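Daly furniture bank moves to larger hall in August

The furniture bank in Daly will leave its rooms behind the bus station and open again in August in the old seed store on Fetlow Road. The new hall has two floors and a loading door wide enough for a van, something the present rooms never had. Until now everything was carried through the front entrance, and in rain the people in the line had to step outside so that a sofa could pass.

The bank gives used furniture to households that are setting up a home with little money. It started as a shelf of kitchen goods in the town library and became an independent service later. Last year it handed out some 1000 pieces, mostly beds, chairs, tables and small storage furniture. Demand is highest at the end of summer, when many rental contracts in Daly begin, and in those weeks families often wait a long time for a bed.

Rent for the hall is paid by the town for the first 2 years. After that the bank must carry the cost itself, and it plans to do this by selling part of the stock in a shop on the ground floor. Prices in the shop will stay low. A chest of drawers, for instance, will cost 40 dollars and a dining table with chairs 80 dollars. Households that come with a letter from the housing office will continue to pay nothing.

The moving company Trasport will bring the stock to the new address and has agreed to charge only for fuel. During the move the bank will not accept large items. Small items can still be brought in the morning until 11 o'clock, at the side door.

Some neighbors on Fetlow Road were worried about traffic. The town has answered that vans will enter from the back, through the yard of the Cunum bakery, and that no deliveries will be made after 6 in the evening. The bakery gets two parking places in exchange. A first plan, in which vans would turn in front of the school, was dropped in spring.
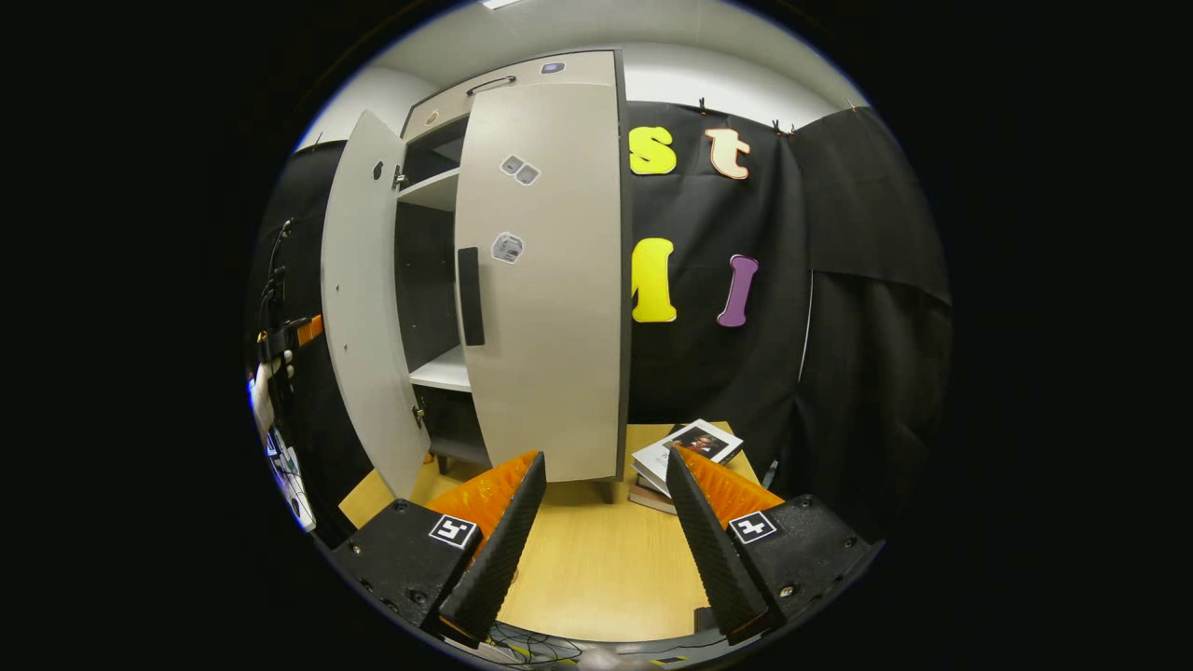

Small storage furniture is what the bank asks for most at the moment, and it will be the first thing to be accepted again after the opening. Many of the new apartments in Daly have one room and almost no built-in closets, so a big wardrobe does not help the people who live there. A small cabinet with two doors and white shelves inside, low enough to stand under a window, is usually gone on the same day. Donors are asked to check before they come that doors open and close, and to put loose screws in a bag taped to the back. Furniture with damp or woodworm will be refused.

The hall will be open every weekday afternoon. Larger pieces can be picked up from homes inside the town limits, and a request for pickup can be made by telephone or at the library desk, where a paper form is available.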